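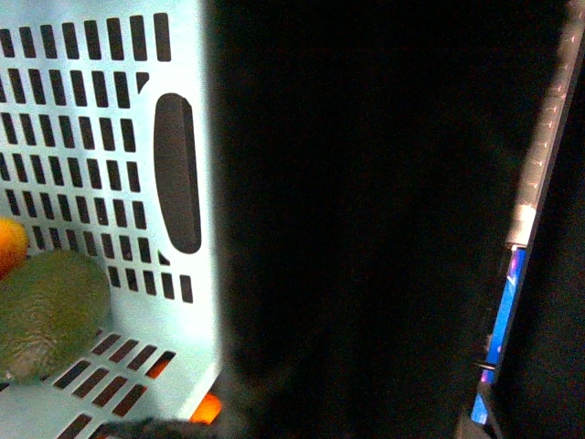
Yogesh Shakya, Farkar equipment planning
Updated November

Pre-purchase inspection checklist: produce handling cell, station 2

Completed before the spending request goes in. Status is OK, OPEN or FAIL. Comments are mine unless marked. Anything OPEN needs a price or a date next to it before we ask Nautiyal for a final quote.

1. Gripper

1.1 Fingers free of cracks and loose parts. OK.
1.2 Fingertips replaceable without removing the whole finger. OPEN. Nautiyal sells tips in pairs but the quote only lists full fingers. Asked for a separate line.
1.3 Finger clearance inside a basket. OPEN. The finger works very close to the side wall when fruit lies against it, and the kiwi in the trial basket was leaning right on the slotted wall. Add a wall-contact test to the acceptance list and set the approach speed for it separately.
1.4 Grip force limit can be locked. OK. Needs a supervisor code. Change the code from the factory one at handover.
1.5 Spare finger set in budget. FAIL. Not included. Budget line added at $446.

2. Baskets

2.1 One basket type for the whole cell. OK. Pale plastic, slotted walls and floor, oval handle cutout. We stay with this one for the first year.
2.2 Fingertip cannot enter the slots or the handle opening. OPEN. The slots are narrow and I'm not worried about them. The handle cutout is much larger. Jodeo suggested a keep-out zone in the software, which costs nothing but has to be redone if we change baskets.
2.3 Edges smooth, no broken ribs between slots. Check every basket by hand on delivery. Reject any with a broken rib.
2.4 Quantity. We need 20 to run one shift without waiting on the wash. Order them with the cell, as the freight is the same.
2.5 Basket held in place during picking. FAIL. No locator on the table. Two corner stops would do it. Ask the shop for a price before we pay for the vendor's fixture.

3. Wrist camera and lighting

3.1 Camera cover in the quote. OPEN. Listed as optional.
3.2 Glare. OPEN. Pale plastic goes nearly white under bright light at this distance. Either turn the light down or budget for a diffuser. Try the first before spending on the second.
3.3 View past the finger. OPEN. The near finger blocks a wide strip down the middle of the wrist view. A second, fixed camera was priced at $900 installed. I have put it in the request as a separate item so that it can be approved or dropped without holding up the rest.
3.4 Cables clear of moving joints. Check at full reach, both directions, with the arm at slow speed.

4. Guarding and stop

4.1 Emergency stop reachable from the loading side. FAIL. The drawing shows one button, at the back. A second button is required before sign-off and should be at the vendor's cost – it was in our original spec.
4.2 Power can be locked out at the cell. OK.
4.3 Floor marking. Our cost, small. Maintenance will do it the evening before delivery.

5. Software and training

5.1 Driver license covers one cell, one year. OK. Renewal price not in writing. OPEN.
5.2 Operator training. Two people per shift included. Ask for one maintenance seat as well.
5.3 Mixed fruit recipes. OPEN. Orange fruit and kiwi share a basket in our trial. The quote assumes one kind of fruit per basket, so get mixed picking written into the acceptance test.

Hold points

No deposit until 1.5, 2.5 and 4.1 are closed. Items 3.2 and 5.3 can stay open until the acceptance visit. Send changes to me and I will reissue the sheet.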